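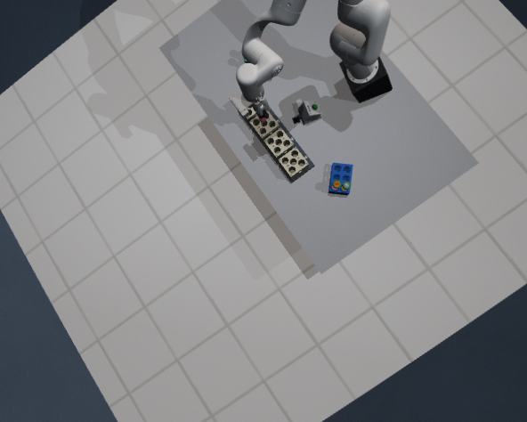
Grona cell simulator, trial licence

kwaku_aidoo
Anyone bought the Grona package? Quote is 2,378 for a single seat, 268 a year for support after that. We want to check reach and cycle order for a small parts placement job before committing to hardware.

j.s.ban
Had the trial since January. Importing our own trays was easy. Collision checking is fine for the arm and poor for the gripper fingers. I had to redraw ours with simpler shapes.

simone_l
Disagree on the fingers. Set the contact margin by hand and they behave. The default is far too coarse for narrow holes.

j.s.ban
I did set it. A 16 minute run became most of an afternoon. 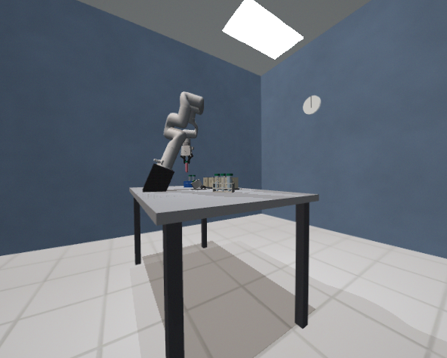 simone_l
Then your mesh is too dense. Vial racks and small caps don't need that much detail. Export at low resolution and try again.

kupadhyay
Check the room settings as well. Wall and ceiling light render by default and slow everything down. Hultulari does the same job for less, but its arm library is thin.

kwaku_aidoo
Does the trial export joint paths, or only video?

kupadhyay
Joint paths, capped at 215 points per file. Enough for one pick and place.

j.s.ban
Tried low resolution. Faster, but the fingers still clip the tray edge. I wouldn't pay the full price yet.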